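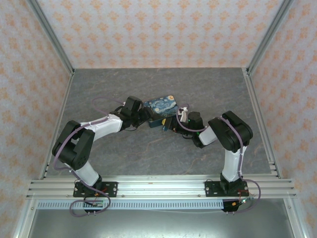

第三章 台面安装、调平与首次清洁

本章适用于Storwood出品的Gimton系列工作台。开始之前，请确认您已经完成第二章，也就是桌架已经立起来，并且横撑装在横撑该在的位置。如果桌架现在是倒着的，请回到第二章第6步，那一步写着“翻转”，很多人会跳过去。

3.1 开箱检查

台面单独装箱，随箱附有一袋螺钉、一把内六角扳手、一组Lema调平脚和一小瓶Prestero清洁剂。扳手只有一把。两个人一起安装时，请事先商量好由谁来拧，以及由谁站在旁边发表意见。

请把台面背面的标签与装箱单核对，货号末尾应为3,704。若末尾不同，您收到的是另一种孔位的台面，装得上去，但装不正。请不要钻新孔，直接联系经销商更换。自行钻孔以后再来电，客服会很客气，保修不会。

注意：拆箱时请勿用美工刀沿纸箱中线一刀到底。纸箱中线下面就是台面的正面。

3.2 放置台面

1. 在地上铺一张毯子或者包装用的泡沫垫，把台面正面朝下放好。报纸不行，油墨会留在浅色台面上，您将长期读到那一天的天气。

2. 找到台面背面的两排预埋螺母。两排之间的中心距为1,151毫米，与桌架两侧托架的长孔对应。不必重新测量，除非您对第二章的成果没有把握。

3. 由两人抬起桌架，倒扣在台面背面。带理线孔的一侧朝向将来靠墙的那一边。装反了也能用，只是电源线会从您的膝盖旁边经过。

4. 先用手把全部螺钉拧入两三圈，再用扳手按对角顺序逐个带紧。螺钉若拧到一半突然变得很硬，请退出来重拧。它不是在考验您的决心，是斜了。

5. 两人握住桌架，把整张桌子翻正。请抬起来翻，不要以桌脚为支点在地板上撬。

警告：翻正时请勿抓握台面边缘的封边条。封边条的用途是好看。

警告：不得使用电动冲击工具拧紧台面螺钉。预埋螺母被打滑以后无法修复，只能更换台面。

3.3 安装调平脚

Lema调平脚为螺纹式，共4只，彼此没有左右之分。说明书的早期版本曾经把它们标为A、B、C、D，结果有用户花了一个下午去找并不存在的字母，现已取消。

1. 把桌子轻轻侧放，或者请人抬起一端，将调平脚拧入桌腿底部，拧到底后退出一圈。

2. 把桌子移到最终位置。所谓最终位置，是指您近期不打算再改主意的位置。调平以后再搬动，需要从第3步重做。

3. 在台面中央放一把水平尺，先看长边方向，再看短边方向。没有水平尺时，手机自带的水平仪也可以，但请先取下手机壳，并确认背面的镜头没有把机身垫高。圆珠笔不能代替水平尺，六角形的铅笔更不能。

4. 逆时针转动调平脚可抬高该角，顺时针则降低。每次只调一个角，每次不超过半圈，然后重新看水平。

5. 用手掌分别按压各个角。若有一角会下沉，说明对应的调平脚没有着地，将它旋出至刚好受力即可。

6. 用随附扳手的短端锁紧调平脚上的锁母。锁母不锁，桌子会在之后几个星期里慢慢恢复它原来的想法。

说明：在地毯上使用时，桌子刚放好的几天里会略有下沉，属正常现象。请过一阵再复查一次水平，不必每天查。

说明：老房子的地面有时倾斜明显。如果某只调平脚已经露出全部螺纹而桌子仍然不平，问题已超出本手册的范围，也超出桌子的范围。请勿在调平脚下垫折叠的纸片、杯垫或本手册。

3.4 首次清洁

出厂时台面上有一层薄薄的保护蜡，摸起来略涩。使用前需要去除，否则第一杯咖啡会在上面留下一个很圆的记号。

1. 撕去保护膜。请从一角开始，缓慢地、以较小的角度往回撕。一口气扯掉很痛快，但是胶容易留在台面上。

2. 将Prestero清洁剂摇匀，倒少许在湿布上，不要直接倒在台面上。

3. 沿一个方向擦拭，遇到残胶处稍作停留。打圈擦不会更干净，只会更忙。

4. 用清水拧干的布再擦一遍，然后用干布擦干。

5. 静置大约4小时后再摆放物品。静置期间台面可以看，不可以用。请把这一条转告家里的猫。

小心：清洁剂不可与含氯漂白剂混用。使用时请开窗，并置于儿童接触不到的地方。如不慎入眼，立即用大量清水冲洗并就医。

3.5 日常使用

热锅、热水壶和刚用过的电熨斗请放在隔热垫上。台面的花纹可能让您想起石材，台面本身并不知道这件事。

需要在台面边缘夹装台灯、支架或其他夹持式附件时，请在夹口与台面之间加垫软片，夹紧力以附件不晃动为准。拧到台面发出声音时，已经晚了一圈。

切割、打孔、焊接等作业请使用垫板。裁纸也算切割，“就划一下”也算。

日常清洁用湿布即可，Prestero清洁剂每季度用一次足够。瓶身上建议的频率比这高一些，毕竟瓶子是他们卖的。

请勿坐或站在台面上。换灯泡请使用梯子。

3.6 常见问题

台面轻微摇晃：先检查锁母，再检查桌架横撑，最后检查台面螺钉。多数情况下到锁母就结束了。

台面中央有一条浅色压痕：通常为包装泡沫所致，室温下放置数日会自行减轻。请勿用吹风机加速。

多出一颗螺钉：备用件，请收好。

多出两颗以上螺钉：请回到3.2节第4步。

抽屉与理线槽的安装见第四章。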